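Small Parts and Where They Live: Notes for the Second Session
Bench Skills, September intake
Notes by Amancay Pereyra

Welcome back, everyone. Last time we spent most of the evening on soldering irons and hardly got to the part I care about most, so tonight we are going to talk about trays. I know how that sounds! But I have taught this class for a good many terms now, and the people who get on well with electronics are very often the people who keep a good bench - everything in its place, and a place left over for the thing you didn't expect.

Start with a clear table. A light-colored top is best for our kind of work, because a dark screw or a snipped bit of lead shows up on it right away. If your table is made of panels with a seam between them, run a strip of tape along the seam before you begin. Santino Quezada lost a spring washer down a gap like that last term and we had half the table apart looking for it.

Next, your trays. I like one shallow metal tray in the middle for whatever you are working on right now, and plastic trays to either side for everything that is waiting its turn. Bright plastic is good (the yellow Pluvamitz ones in the cupboard are my favorites, and we have 24 of them, so please don't be shy). Shallow sides matter more than people expect, as you want to get your fingers in and lift a board by its edges without tipping it against a wall.

Boards and wiring each get their own tray. A bare circuit board has parts standing up from it, capacitors especially, and a wire with a metal connector on the end is just the sort of thing to catch on them when you pull it free. Lay the board down with its tall parts facing up, and put nothing on top of it, not even your notes.

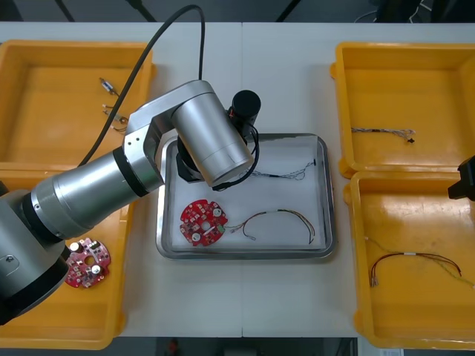
Can two boards share a tray if they are the same kind?
Put them in separate trays if you have enough, and if you don't, lay a piece of antistatic foam between them so that their edges never touch.

Cable assemblies deserve a little patience too. Coil them loosely, with the connectors lying on top where you can find them, and don't wind short wires tightly around your finger the way you would a piece of string. If an assembly has a small component built into it, let that part lie flat with no pull on the wires at either end. Power cords are a different matter altogether: as far as you can, bring them in from the back of the table and keep them from lying across your trays, where one tug can take everything along.

For practice tonight, please work in pairs. Collect a Drurnari parts kit from the shelf by the sink, one kit to each pair, and sort it before you so much as look at the wiring sheet. You have 30 minutes, which is plenty, so take your time and talk to each other about where things should go. When you have finished, swap places with the pair next to you and see whether you can find the board, the wiring and the fasteners without asking.

Iddrisu Wumbei will be going around with spare foam and wrist straps. Clip your strap on before you touch a board, please, and keep it on until the board is back in its tray.

For next time: read section 2 of the blue booklet, and bring a small soft brush if you have one at home. An old makeup brush is fine as long as it's clean and dry.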